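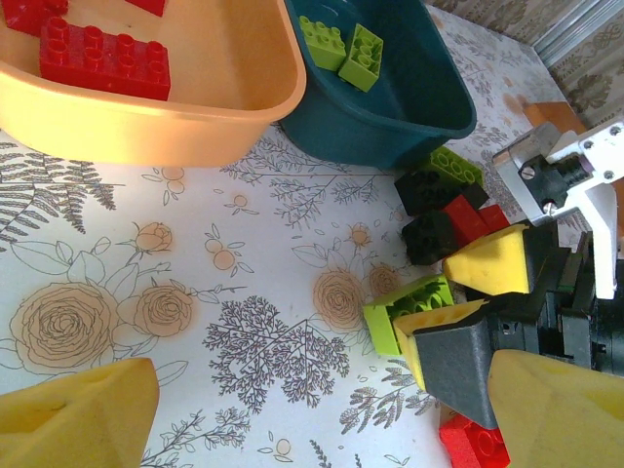 *Fig. 4-1. Brick sort in progress, wrist view. Red goes in the orange container, green in the teal one.*

## 4. Tidy Mode: sorting bricks by color

Rev. 25/06/2026, applies to Flellstead two-arm benches running Bomier 2

Tidy Mode is the chore customers ask for first and complain of first. It picks toy bricks off a table and puts them into containers by color. A child can do this job well and will not. The Flellstead can do it fairly well and has no say in the matter.

### 4.1 Before you start

1. Spread the cloth flat. The arms treat a wrinkle as part of the table right up until they pick it up.
2. Set out one container per color: black, red, green. Shallow ones are easier on the arms.
3. Tip the bricks out in front of the containers, within reach of both arms.
4. Spread the pile by hand. Yes, by hand. We are aware of how this sounds.
5. Check the foam fingertips for tears. Replace them after 500 picks, or sooner if they have started to shed.

> **Note:** A brick lying studs up is an easy pick. A brick on its side with the hollow end out is a fair one. A brick wedged under another brick is a matter for patience, mostly yours.

### 4.2 Running a sort

1. On the Bomier screen, choose **Chores > Tidy > By color**.
2. Assign each color to a container and press **Confirm**.
3. Press **Start** and take your hands off the table.
4. Let the first color finish before judging anything. The arms pause between picks – they are deciding, and they take it seriously.
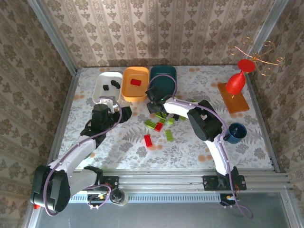

5. If an arm stops over the table for more than a minute, press **Nudge**. Press it once. Pressing it again cancels the first press.
6. When the screen says **Done**, look at the table. "Done" means the software has run out of bricks it can see, and its standards may differ from yours.

> **Caution:** Never reach in to help while the arms are live. Press **Hold** first, move the brick, then press **Resume**.

### 4.3 What to expect

On our Brullport test bench, a set of 452 bricks took 239 minutes, setup included. Putting the bricks back in their box is not part of the chore. It is planned for the August release, along with socks, which we would rather not discuss yet.

### 4.4 Common messages

- **E-11 Color unsure:** Change the lighting, or move the brick and try again.
- **E-14 Grip empty:** The arm closed on nothing and has noticed. No action needed.
- **E-15 Container full:** Empty it. The Orlandini lift kit, sold separately, does not do this either.

For cleaning the foam tips, see Section 5.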